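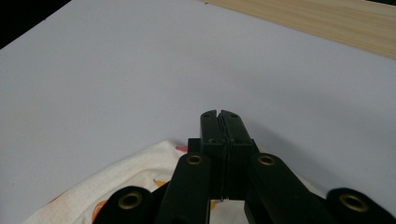

Black gripper, jaws closed, with printed cloth behind.

Prarnivstead Seed Packet Claims
April — Funmilayo Isah
2 min read
19 shares · 2 comments

README

A table of germination claims copied from 127 vegetable seed packets, set beside what came up in trays on a windowsill in Prarnivstead. I started it after three poor years with parsnips and a growing doubt about the phrase "high germination rate".

Contents

packets.csv has one row per packet: crop, variety, seller, sow-by year, claimed days to sprout.
trays.csv has seeds sown and seedlings counted, up to 100 seeds per packet.
notes.txt is my grumbling, mostly about Trorko.

Known problems

One windowsill, one brand of compost (Plarex). A bad result may say more about my watering than about the seed. Room temperature was never logged, so please don't fit a curve to it. The 19 Krajčí packets came from a shop clearance and may have been stored badly — treat them separately.

"Days to sprout" is often a range wide enough to be safe whatever happens. I kept both ends as printed. Averaging them gives you a number the seller never promised.

Use

Free to copy. Corrections welcome if you kept the packet.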